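Partanen Pauses Shelf-Loading Trials After Hand Fault, Issues Notice to Filier Users

KUSALDALE, August - Partanen has paused unattended shelf-loading trials on its Hirkero humanoid platform after a fault in which the robot's hand kept pressing forward after the stop command was given. No one was hurt. The company is asking every site that runs the Filier hand control software to install an update before using the robot near fixed shelving.

The fault occurred on a Thursday at the company's Kusaldale test rooms during a routine session in which the robot was to move a small basket between a tabletop and a wire mesh shelf unit. The hand met the shelf unit and the arm did not back off as it should have. The operator at the console pressed the software stop. The arm continued to push for 3 seconds and then held its position under load. The operator then used the hardware stop, which cut power to the arm at once.

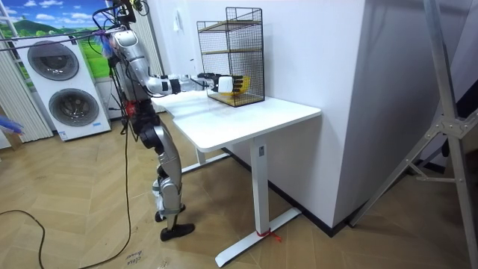 Partanen's engineers copied the logs the same afternoon and began going through them the next morning. The cause was traced to the way Filier handles two messages that arrive close together. When the hand touches something it does not expect, the software asks the arm to hold still. If a stop command comes in while that request is still open, the stop is placed behind it in the queue. The arm goes on using its last target position until the first request clears. If that target lies beyond the point of contact, the arm keeps pushing.

The hardware stop does not pass through Filier and was not affected. It worked as designed in the original fault and in every repeat test.

The company ran 400 repeat cycles to see how often the fault could be made to happen. The late stop appeared in 13 of them. In all 13 the hand was already in contact with a fixed object when the stop was sent. The fault did not appear when the hand was moving in open space, and it did not appear when the object could slide away freely.

Force at the hand stayed below the limit set for the arm in every case. Partanen does not consider that a reason to leave the fault in place. A person with a hand or forearm between the robot and a shelf would have expected the stop button to work, and for those few seconds it would not have.
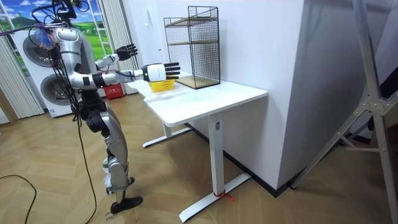

Hirkero at the test desk in Kusaldale, with the yellow basket and wire mesh shelf unit used in the shelf-loading task.

What users should do

Sites running Filier version 2 should take the following steps.

Stop unattended running of any task that brings the hand within reach of fixed shelving, racks or cabinets.

Install the update, which is available now through the normal service channel. The update gives a stop command priority over every other message and clears the arm's target position when the stop is received.

Restart both the arm controller and the hand controller after installing. Restarting only one will leave the old queue settings in place on the other.

Test the software stop with the hand resting against a fixed padded surface, at the lowest speed setting, with a second person at the hardware stop. Record the result in the service log.

Sites that cannot install the update right away may continue supervised work in open space, provided that one person has no other job than the hardware stop. The software stop should not be relied on until the update is in place.

Older versions of Filier use a different message system and do not have this fault. Sites that are not sure which version they have can find it on the first page of the console menu.

Changes at Kusaldale

Partanen has also looked at how its own sessions are run. The written procedure told operators to try the software stop first and turn to the hardware stop only if the first one failed. That order has been reversed for any task involving contact with a fixed object. The hardware stop will now be within arm's reach of the operator at all times.
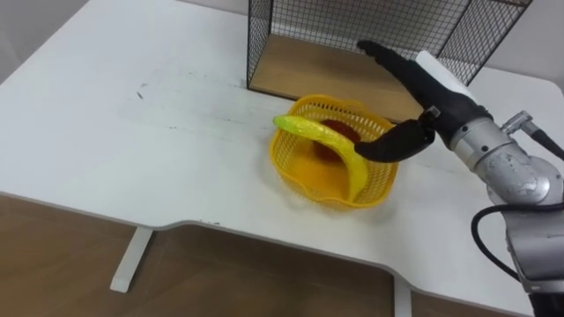 Loading an open-fronted unit is a harder job than it looks from the outside, and the company's review found that the test plan had not treated it that way. Most of the early contact tests used a flat padded panel, with plenty of room on all sides. Shelf work gives the hand much less space. With the basket sitting just in front of the wire cage and a toy banana arched over its rim, the fingers can be close to the corner of the cage while the thumb is almost on the banana. A small error in position is enough to bring the hand against something that will not move. The new plan adds contact tests at the front corners and side panels of the shelf unit, with the stop command sent at different points before and after contact.

The task itself has been changed in one respect. The arm will now slow down earlier on its way to the shelf, and its target position will be set at the opening of the unit until the hand has confirmed a clear path inside. This makes each cycle longer. Partanen expects to keep the slower approach after the trials resume.

Remaining work

The update has passed the same 400-cycle test with no late stops. A second round of tests, using heavier items and a different shelf height, is in progress. Unattended trials at Kusaldale will stay on hold until that round is finished and the results have been checked by staff who did not work on the update.

One question is still open. In 2 of the 13 late stops, the hand controller reported that contact had ended while the arm controller still showed a load. The update prevents this mismatch from delaying a stop, but the reason for it has not been found. Partanen is examining the wrist sensor and its wiring and will send a further notice to all Filier users when that work is complete.

Sites that have seen a late stop, or any arm movement after a stop command, are asked to save the log before restarting the system and send it to Partanen through the service channel. Reports from sites that have seen no problem are also welcome, as long as they include the version number and the type of shelving in use.

About Partanen

Partanen develops and tests the Hirkero humanoid platform and the Filier hand control software. Its test rooms are in Kusaldale.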